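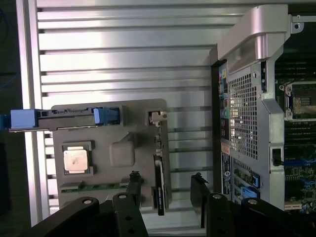
How to Look Up an Old Local Crime in Newspaper and Court Records

Posted 4/21/25

If you want to write about a crime that happened in your town decades ago, start with the newspapers and go to the court file second. The papers give you the dates and spellings you need to ask a clerk for anything.

Step 1. Pin down the date

Family stories are often off by a year or two. Write down the earliest and latest year it could have been. For the case I worked on, a store robbery and killing in Niro, I was told "the late fifties." The first report ran in August of 1961.

Step 2. Search the digitized papers

The Marnura county library keeps its scanned papers in a system called Fluvis, which you can use from home with a library card. Search for a street name or the name of a business before you try a person's name. Surnames get misspelled in early reports, and the scanning software makes it worse. My first search, on the word "robbery," brought up 2235 pages. Adding the street name cut that to 934, and limiting it to the right two years left a list I could read in an evening.

Save each page with the paper's name, the date and the page number in the file name. Do it as you go.

Step 3. Check the film

Not every issue has been scanned. If there is a gap in the week you care about, ask for the microfilm. The reel I needed was 1007, and it had two evening editions that don't show up online. Evening and morning editions of the same day can carry different facts, so note which one you are reading.

Step 4. Request the court file

Call the clerk's office in the county where the trial was held. This may not be where the crime took place. The Niro trial was moved to Paul, and the file stayed there. Give the clerk:

The defendant's full name, with any other spellings
The year of the charge and the year of the verdict
The case number, if a paper printed it

Older files are usually stored off site. Mine took up to 4 weeks per box. Ask about copy fees before you order, and ask whether the exhibits list is kept with the file or apart from it.

Step 5. Compare the two

Make a timeline with one column for the papers and one for the court record. Where they disagree, keep both and mark the source. Sworn testimony is not always right either, but you will know who said it and when.

Step 6. Contact the families

Write a letter before you call. Say who you are, what you are writing and where it will appear. Leave a way to say no, and if there is no reply to a second letter, stop there.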